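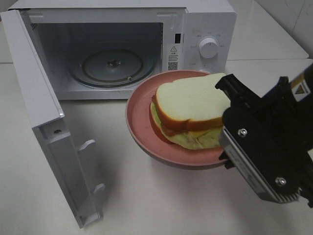 The kitchen task: one plate, one sandwich, one microwave with its door open.

I went along to the student robotics evening in November with my arms already folded, and I should admit that before I get going. My niece's course has a project module this year, six students to a team, and each team gets an arm, a bench and a term to make it do something a person might want done in a kitchen. Her team is called Sustley. I never got a straight explanation of the name.

The job they chose is putting a sandwich in a microwave. Plate on the counter, door open, sandwich goes onto the turntable. I asked whether anyone wanted this done for them and was told that was the wrong question. I still think it's a pretty good question. I have met plenty of people who struggle with kitchens, my mother among them, and what she struggles with is jar lids and bending down to the oven. Getting lunch as far as the microwave has never come up.

The bloke in charge is Kobina Ofori, who teaches the module and was very patient with me. His line is that the sandwich doesn't matter. What matters is that the students learn how to collect a decent set of attempts, train something on them, and then find out how badly it travels when you shift the plate a bit to the left. Fair enough. But if the sandwich doesn't matter, I'd like the posters in the corridor to stop saying "the kitchen of tomorrow".

The team had logged 2,038 attempts by the time I visited. These are runs where a student steers the arm through the task by hand, over and over, so the software has something to copy. Of those they had thrown out 265 for being messy, late, or started with the wrong settings. I asked who decides what counts as messy. One person does, usually at the end of the day, usually tired. That bothered me more than anything else I heard. If the machine is learning from the pile that's left, then a tired student's idea of tidy is a fair part of what it learns, and there wasn't a word about it in their write-up. There was a whole page on the learning rate.

Then I got shown the wrist camera, which they're very proud of.

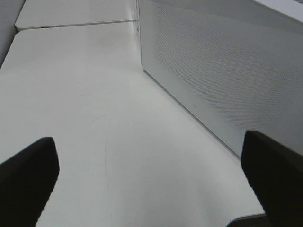 What the arm has to go on: tabletop, its own two fingers and the big perforated box.

I'd assumed the arm had some grand view of the room. From the wrist it mostly gets a lot of white. White table, a seam, another bit of white table, and that box with all the little holes in it. I spent a while staring at this and wondering how anything could work out where it was. There's a faint scratch curving across the middle of the table, and I asked, half joking, whether the thing might be steering by the scratch. There was a pause. One of the students wrote it down.

That pause did more to win me over than the posters, mind you. They went off and argued about it over crisps, and somebody proposed covering the table with paper and running the lot again, and somebody else pointed out how long that would take. I left them to it and got a tea.
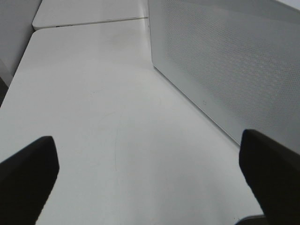 My real trouble is with how these projects get judged. There's a competition at the end, the Grendbridge, where teams from several colleges bring their arms and get points for finished runs. Points for finished runs means you practise on the same counter with the same plate until it goes nicely, and you say as little as you can about the times it didn't. A team from last year, Ivanyshyn, apparently did very well on the day and then couldn't repeat any of it on a different table. They still have the trophy. I'd give half the marks for a list of what goes wrong and under what conditions, and I said so, and Kobina said he'd been asking for the same thing since he started. The rules come from the organisers.

My niece, for the record, thinks I'm being a misery. She says they've had 1,294 lines of code to untangle from the previous lot and that anyone would be pleased to see the arm move at all. I believe her. I'd just like someone to ask my mother what she wants picked up.

I've been invited back in the spring to see whether the paper on the table made any difference. I've said yes, and I'm bringing a jar.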